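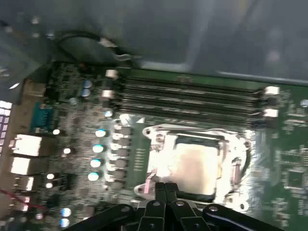

A processor in its socket on a green motherboard, inside a gray computer case.

Plestside Will Return for Season 2 in November With a Two-Part Opener

The harbor drama Plestside will be back for its second season in November, streaming service Zedham has confirmed. The first two episodes will be released together at 9 p.m. Eastern and will tell a single story, with the remaining six arriving one per week.

Season 1 ended with the customs house on fire and the harbor master's ledger missing. The new season begins the morning after. According to Zedham's outline, the opener follows the search for the ledger from two sides, with the first episode staying with the harbor police and the second covering the same 24 hours from the point of view of the dock families.

The show is set in 1869 in a fictional port town. The first season covered most of a year, from the spring thaw to the fire. The second is much tighter, with all eight episodes taking place over 19 days in early winter. Levum, the production company behind the series, said the shorter time span was planned before the first season aired and was not a result of changes to the budget or episode count.

All of the main cast are returning. Two characters who appeared only briefly last season, the ferry pilot and the insurance agent from the capital, have been moved up to regular roles. A new family will also be introduced in the third episode, when they take over the lease on the rope works.

Filming moved to Bramwell

Most of the first season's street scenes were shot on a studio lot. For season 2, Levum moved much of the outdoor filming to Bramwell, where a row of brick warehouses along the river was dressed to look like the Plestside waterfront. The crew worked there for 11 weeks and did most of the night scenes in the first three.

Over 2,000 people applied to be background actors after an open call in the town. Levum said 1,382 of them were given at least one day of work, most of them in the market scenes and in the funeral procession that closes the fifth episode. The funeral took four days to shoot and is the largest scene the series has done so far.

Interior scenes were still filmed on the studio lot. The tavern and the police station sets were kept from last season, while the customs house interior was rebuilt to show the damage from the fire. The river road in Bramwell was closed to traffic on filming nights and has since reopened. The false shop fronts were taken down at the end of the shoot, although the painted sign on the largest warehouse was left in place at the owner's request.
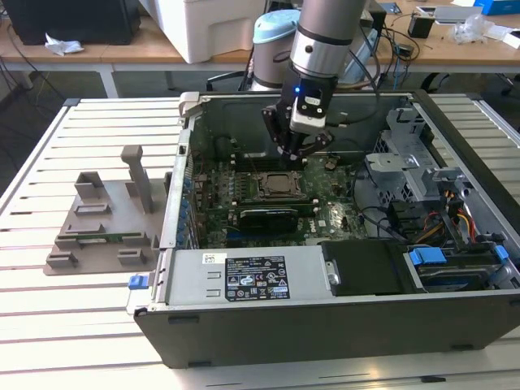
What to expect from the new episodes

Zedham has released titles for the first four episodes. The two-part opener is called "Ash and Water." The third is "The Rope Works," and the fourth is "A Quiet Berth." The other titles are being held back until after the premiere.

The opening pair runs a combined 2 hours. Later episodes are between 48 and 55 minutes, close to the length of those in season 1. The theme music is unchanged, but the title sequence has been redone with a new map of the harbor that includes the lower docks and the island.

Viewers who were hoping for a quick answer about the lighthouse keeper may need to be patient. The character does not appear in the opener, and the outline mentions the lighthouse only in connection with the sixth episode.

How to watch

Season 1 of Plestside is available now on Zedham. A 12-minute recap will be added to the show's page one week before the new season starts. New episodes will be available to all subscribers at the same hour, with English captions and audio description from the day of release.

A third season has not been ordered. Zedham said a decision will be made after the finale.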